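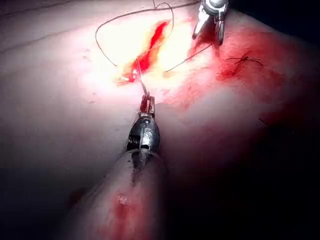 ## Can a machine do the mending yet?

Project report, handed in 16th November

I picked this question because my gran's sewing box has been sitting in my room since January with a pile of jumpers next to it, and I keep hoping something will come along and do them for me. My course asked us to choose a chore from home or a job from the shop floor and find out how close the machines are. Most of my group went for washing-up or shelf stacking. I went for needle and thread!

### What I looked at

I split the project into two parts. The first was an afternoon at Palley, a small repair workshop in Bresadstead where they patch work trousers and re-line coats. The second was robot suturing, which sounds like a weird jump (it did to my tutor as well), but stitching a cut is the nearest thing I could find to a machine doing hand sewing with a proper curved needle and loose thread.

At Palley I watched 18 repairs go through. The straight seams go on sewing machines, obviously, and have done for ever. Everything fiddly is done by hand: pocket corners, linings, a torn cuff where the fabric has gone soft. I asked if they'd let a robot have a go at the cuffs and got a very long laugh.
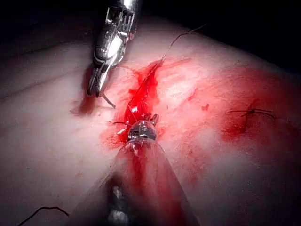
The bit I hadn't thought about is that sewing by hand is mostly looking after the thread. Pushing a needle through is quick. Then you've got a long tail that slides about and loops over itself, and you have to find the end again to tie off. People at the workshop do all this by feel while chatting about the football. A pair of metal jaws has to be told where the thread is, every time, and the thread has moved by then.

### Two hands are better

I had a try myself, with 2 pairs of pliers, a curved upholstery needle and a bit of old towel. It took me 50 minutes to do 3 stitches and one of them fell out. Holding the needle in one pair and steadying the cloth with the other is fine. Swapping over is awful. 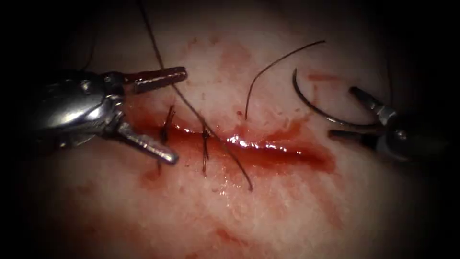
*Two stitches knotted on the left, with the needle held ready over the open part of the cut.*

Looking at the stitches that are in, I'd say they're neater than mine by miles. The knots sit close together and the cut edges are held. So the single stitch seems to be something grippers can manage. What I'd want to know for a shop floor is whether they could keep it up all day on corduroy, then denim, then something stretchy with a hole in a daft place.

Tangles are the other worry. I got a horrible one on the towel and just cut it off and started again, and I suspect the decision to give up on a knot is harder to program than tying it.

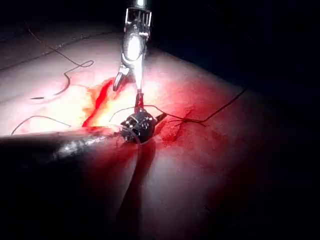
### So, could it do my jumpers?

Not yet, I don't think. I've scored hand mending as "partly" on the Workneh sheet, the chore chart our course uses, and I put dull straight seams as "yes" (they'd have been a yes before I was born). Knitwear gets a "no" from me. The stitches would probably be all right, but you'd have to hold the jumper flat, pick the colour and guess what the hole used to look like.

If I did this again I'd visit a bigger alterations place, maybe one in London, and time people properly with the same tear in different fabrics. I'd also practise with the pliers first. The jumpers are still in the pile.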